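4.2 Comparing the two controllers on the small cylinder

The grippers having been dealt with in Section 4.1, we turn to the controllers, which were supposed to be the easy part. Both were run on the same arm, with the same parallel gripper and the same wrist camera. The first, Barley, is our own visual servoing loop, written in a hurry and since defended at length. The second, Kneath, is a learned policy trained on 1159 teleoperated grasps recorded at the Travport laboratory in December. Neither was tuned between blocks, though the temptation was considerable.

The task is dull by design. A small cylinder is stood upright on a plain tabletop, and the arm must close on it, lift it and hold it clear of the table for 3 seconds. Each controller was given 70 starts, drawn from the same list of positions and taken in the same order. An attempt was stopped after 300 control steps, by which point a controller that has not yet grasped the object is usually admiring it.

We chose the wrist view as the only visual input. A fixed overhead camera would have made life simpler for Barley, but the Stavov cell, for which this work is meant, has no room for one. The price is that the gripper takes up a good part of every image and throws its shadow into much of the rest. Figure 6 gives a fair idea of what the controllers have to work with.
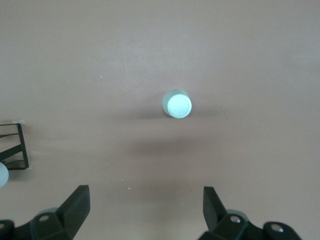
Figure 6. Wrist camera view with the fingers open and the pale green cylinder ahead of them. The wide, soft shadow lies between object and gripper; part of a black wire rack shows at left.

Two features of this view turned out to matter. The first is the shadow. Barley finds the object by its contrast with the table, and a dark band with blurred edges is, to a contrast detector, a perfectly respectable object. In early runs it tried to centre the gripper on the band, an aim made hopeless by the band moving whenever the arm did. We added a colour term to the detector, which cured most of this and slowed the approach slightly. Kneath showed no interest in shadows at any stage.

The second is clutter at the side. Kneath would sometimes drift left during the approach — towards the rack — before correcting itself, and on a few starts it did not correct itself. We suspect the training grasps, many of which ended with the object being carried off in that direction. Barley ignores anything outside a central window and so behaved impeccably, except when the cylinder was outside the window too.

Once either controller had the cylinder properly between the fingers, the lift itself was rarely in doubt. The failures came almost entirely from the approach, and Section 4.3 sorts them by starting position.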